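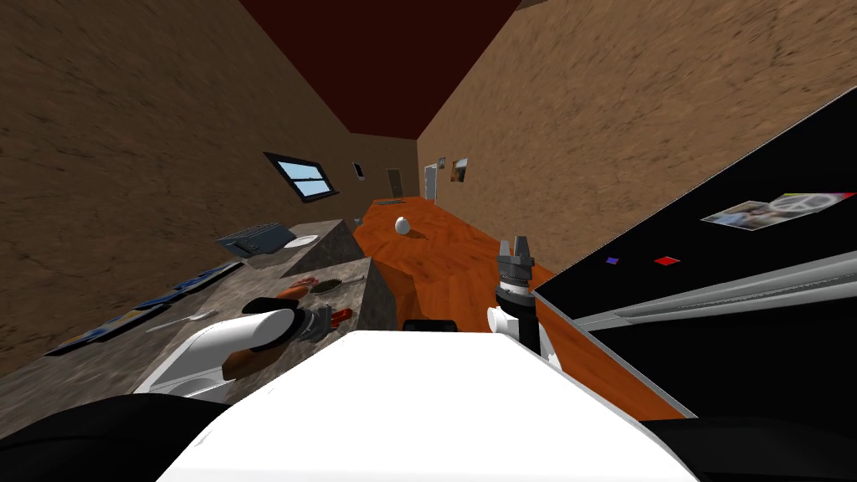
Does a high success rate in a simulated kitchen tell us much about a robot policy?

Less than most papers claim. The Drallska results rest on 488 rollouts, which sounds generous until you divide by 36 layouts and 4 tasks. That leaves 3 or so trials per cell, too few to separate a policy that has learned to grasp from one that favours a particular counter height. Averaging hides the difference.

I would sooner read a smaller study that reported every cell, failures included, with the random seeds published. Zirska did this in May and its headline number looked worse for it. Reviewers should reward that behaviour. Until they do, I will keep treating pooled simulation scores as a check that the code runs.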